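Cabin Crew Scheduler, Clovbridge Base
Drosell Air Services
Reference 2788

Drosell Air Services assigns cabin crew for regional passenger operators. The scheduler builds monthly rosters, covers short-notice absences and keeps duty and rest records within legal limits. The post is full time, on a rotation of four days on and three days off. Early shifts start at 4 a.m.

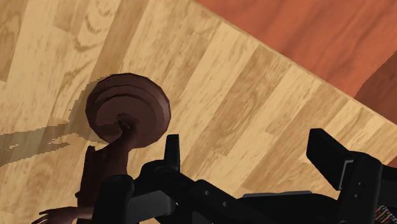 Applicants need at least three years in crew scheduling or airline operations control, working knowledge of flight attendant duty time rules, and confident use of spreadsheets. Experience with the Pidon rostering system is preferred. Training takes place at the Stockdale office and lasts 10 working days.

Send a resume and a one-page cover letter to the Clovbridge office, quoting the reference above. Applications close at the end of December. Airport ID clearance is required before the start date.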